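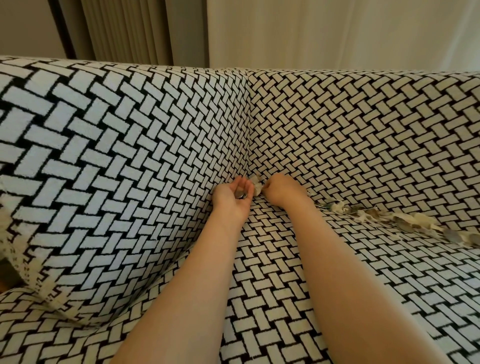 Coins from the crease of a patterned sofa.

How to Start Collecting Concert Posters on Pocket Money

I bought my first gig poster in June with a jar of change and I've been hooked ever since! You don't need deep pockets to get into music collectibles, you just need a bit of patience and somewhere flat to keep things.

Start with one band or one venue. Mine was Zistcombe, a little hall that printed its own posters for years (gorgeous two-color jobs, mostly orange and brown). Sticking to one place means you learn the paper, the printer's marks and the going prices really fast, and you stop grabbing every shiny thing you see.

What you'll need
A tape measure
A cheap magnifier, 10x is plenty
Acid-free sleeves or a flat portfolio case
A notebook

Step 1: Learn the real size
Measure the poster edge to edge before you buy, or ask the seller to. Reprints are often a hair smaller than the originals. Write the numbers down, you will forget them.

Step 2: Look at the ink
Put the magnifier on a solid patch of color. Screen prints show flat, even ink with crisp edges. If you see a pattern of tiny dots where there should be solid color, you may well be looking at a later copy. Still fun to hang up, just don't pay original prices!

Step 3: Check the numbering
Limited prints are usually numbered in pencil in the bottom margin. My favorite is a Väisänen tour print, number 107 of 837, and I love it to bits even with the crease in one corner. Low numbers sometimes cost more, but the print is the same, so I go for condition every time.

Step 4: Ask questions
Daithí Mulcahy at the Cluldale record fair let me flip through his whole rack and explained which tape stains can be cleaned by a paper conservator and which are there for good. Dealers love talking about this stuff. Go near closing time, when it's quieter and prices get friendlier.

Step 5: Store it flat
Rolled posters fight you forever. Lay yours face up in a sleeve with a sheet of acid-free board behind it, out of direct sun and away from pets. Buster, my dog, has already eaten one handbill.

If you want to frame one, ask for UV-filtering glass and paper hinges, and keep the mat off the pencil number so you can still read it.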